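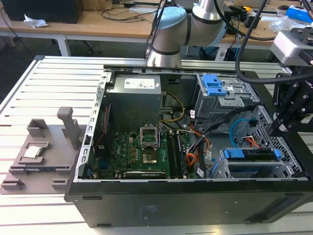

Ottó says that a rule which is not written on the wall is only a habit, and habits go home at five o'clock. He told me this while I was writing page 3 of the cell rules, and I had to begin the page again.

23 Feb 2026

So the rule about the open socket is now written in full. When the retention frame is up, the arm does not travel over the board at any height. The processor stays in its pocket in the fixture tray, heat spreader up, until a person has looked at the contact pins and signed. I wanted to put "should" and Katalin crossed it out and put "must". She is right, I think. In my language we have one word for both, and I make this mistake often.

We argued longer about the cables. Tomos wants the yellow and black bundle tied back before every run. I say this is not fair to the robot — in a real repair shop the cables come as they come. In the end we wrote two versions, tied and free, and the operator must mark on the sheet which one it was. Without this mark the run does not count.

Speed limit near the case stays as it was in September. Ferenc asked for more and I said no, and he was a little cold with me at lunch.

Still not decided: who may press reset after a stop. Now anybody can do it, also from the desk behind, where one does not see the fingers of the gripper well. I would like that the person must walk to the table first. I will write to Sille tonight and ask how they do it at Medve.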